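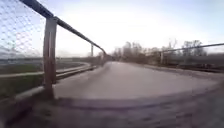
Un large chemin bordé de garde-corps, avec les arbres au bout.

Ratree Rungrueang m'avait prévenue au téléphone : « Si vous venez, mettez de bonnes chaussures, parce que moi je ne sais pas parler assise. » Nous avons donc marché, un matin de novembre, et je crois bien que je n'ai jamais pris de notes aussi illisibles.

Elle a fondé Wannasri il y a neuf ans, dans l'arrière-boutique d'une mercerie. On y recueille des berceuses, toutes les berceuses, celles qu'on chante juste comme celles qu'on marmonne (elle préfère de loin les secondes). La collection en compte aujourd'hui 964, dont 111 sans paroles. « Au début je les mettais à part, je me disais que c'étaient des oublis. Puis une dame m'a dit : mais non, ma petite, ma mère n'a jamais mis de mots dessus, elle était trop fatiguée ! Alors je les ai rangées avec les autres. »

La première vient de sa grand-mère, qui la chantait en écossant des haricots. Ratree me la fredonne, s'arrête au milieu, recommence plus bas. « Il y a une note que je n'ai jamais retrouvée. Kamol prétend que je l'invente. » Kamol Saithong, c'est le cousin musicien, celui qui transcrit tout à la main et qui se fâche quand on lui apporte un enregistrement avec la radio derrière. Elle rit beaucoup en parlant de lui. Ils se disputent depuis l'enfance, paraît-il, et surtout à propos du tempo.

Je lui demande comment on convainc un inconnu de chanter devant un micro. « On ne le convainc pas, on boit le café. Deux cafés, parfois trois. À Sollana, un monsieur m'a parlé de ses pruniers tout un après-midi, et c'est sur le pas de la porte, mon manteau déjà boutonné, qu'il s'est mis à chanter. J'ai tout enregistré dans l'entrée, on entend mes clés. »

Un petit livre paraîtra au printemps chez Orkar, tiré à 600 exemplaires : 145 pages, des partitions et très peu de commentaires. Elle y tenait. L'éditeur aurait voulu une longue préface, elle a rendu une page et demie. Et ensuite ? Elle réfléchit, remonte son écharpe. « Ensuite, j'aimerais bien les chansons pour réveiller les enfants. Ma tante en avait une, affreuse, avec une casserole. »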